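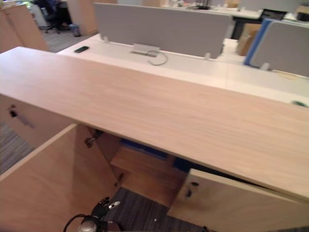
Two-arm build in the Onness shared shop: cabinet and folder test

Tapsell Forums > Home and Shop Builds > Arms and Hands

gravelpit
Posted 27 June 2019

Some of you have followed the arm build since I bolted the first shoulder together in February. It now has a real job to practice on. Our shop has an office end with a row of wood storage cabinets, and the member binders live in them. The job is to get a blue folder off the shelf, bring it up over the cabinet and put it back. Both arms, both hands, no suction cup.

Money so far is $3,091. My plan said $2,649, so yes, I blew the budget, and most of the extra went to a second Cudik driver board after I cooked the first one.

The low reach is the part I keep fighting. The hand has to come in between the open left door and the shelf, and the right door hangs partly shut unless I go and push it. I'd like opinions on whether to plan around the doors or just take them off.

Reply #1
ohmwrecker

I'll be the grump. A folder in a cabinet is a job a kid does while looking at something else. What does three grand of arm get you here that a shelf with no doors wouldn't?

I'm not saying don't build it. I've seen a lot of these threads and they go the same way. Good photo, good photo, long silence, parts for sale.

Reply #2
gravelpit

It gets me an arm that has to deal with a thing built for people. If I take the doors off I've made it easy and learned very little. But I asked the question so I can't complain about the answer.

Reply #3
pinecone_servo

Leave the doors on. Hinged doors are a mean test and that's why you want them. What worries me is the cable. In your photo it curves out from the wrist on the same side as that open door. Door edges love cables. I lost a whole evening and one connector to a kitchen drawer that way.

Put a stop on the right-hand door so it stays where you leave it. You can take the stop away later.

Reply #4
ohmwrecker

"You can take the stop away later" is how every fixed-up demo starts. First the door gets a stop, then the folder gets a foam block behind it, then there's tape on the floor and the thing only works if the base is on the tape. Ask me how many pieces of tape are on my shop floor.

Serious question for gravelpit: who opens the doors? And are you driving it by hand or does it find the folder by itself?

Reply #5
gravelpit

I open the doors. I'm driving it too, one arm with each hand, and recording the joint positions so I can play a run back. There is no finding of anything yet. I should have put that in the first post.

Playback is poor. If the folder sits a little farther back on the shelf than it did in the recorded run, the fingers close on air. So your tape story hurts a bit.

One with both hands on it, for the people who asked on the chat what the grip looks like:

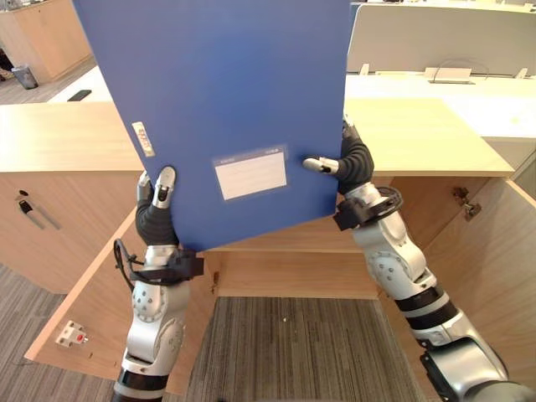
Reply #6
ohmwrecker

OK, that's a better photo than I was ready for. Both hands on the edges, a finger across the front on each side, and it's upright, or close. It leans a little.

Still a photo. I can hold a folder still for a photo with two clothespins. Is the weight carried by the squeeze from the sides, or is something under it? And is there paper in it? A hard plastic shell is a kind object to grab. An old manila file with its guts sliding out is another matter, and that's what most people have in a cabinet.

Reply #7
millbrook_dan_no

Coming at this from the hands side. I ran a pair of the Mivora fingers for a year and swore at them the whole time. They're fine on flat stiff things. They're terrible the moment the thing bends. What did you do for fingertips? Mine were bare plastic and slid like soap until I glued something grippy on.

Also what are the sleeves? I had bare linkages and caught a shirt cuff in one.

Reply #8
gravelpit

ohmwrecker: squeeze only. 300 grams in it at the moment, weighed on the kitchen scale, and I haven't gone heavier. I don't trust the squeeze past that. No manila yet.

The other one: white pads on the tips, bought as a sheet and cut with scissors. Sleeves are fabric-like, so the linkages don't eat anything, mostly me.

A full run by hand takes me 30 seconds if I don't fumble the start. I fumble the start a lot.

Reply #9
pinecone_servo

Thirty seconds driven by hand is fine and I don't care what anybody says about it. What I'd want is the other direction. Pulling a folder out is easy next to sliding it back in over the shelf edge without catching a corner. Do you have that on video, start to finish, no cuts?

And I'd disagree with ohmwrecker about the hard folder. You start with the stiff one. It has a white label on the front, too, and that gives you something for a camera to look for when you get to that stage.

Reply #10
ohmwrecker

A label that's on one folder. The next one along has its label somewhere else, or it's facing the wall. You're planning on the nice case again.

I'll put my complaint in a form somebody can use. Same folder, ten runs, pushed to a different depth each time, and post the failures along with the good ones. If six work I'll shut up about the tape.

Reply #11
gravelpit

Driven or playback?

Reply #12
ohmwrecker

Playback. Driven doesn't count, that's you putting a folder away with extra steps.

Reply #13
gravelpit

Then it will be zero out of ten this week and I can save us all the video. I need some kind of touch signal from the fingers first so it knows when it has hit the folder. The Cudik board reports motor current, and I'd like to try that before I buy one more thing. If anyone has current readings from a slow push against something soft, please post them.

Doors stay on. No stop on the right one. I'm rerouting the wrist cable tonight.

Reply #14
pinecone_servo

I have a log of that from my gripper, different board, but the shape of the curve should be close. Will dig it out. Zip ties, and leave slack at the wrist!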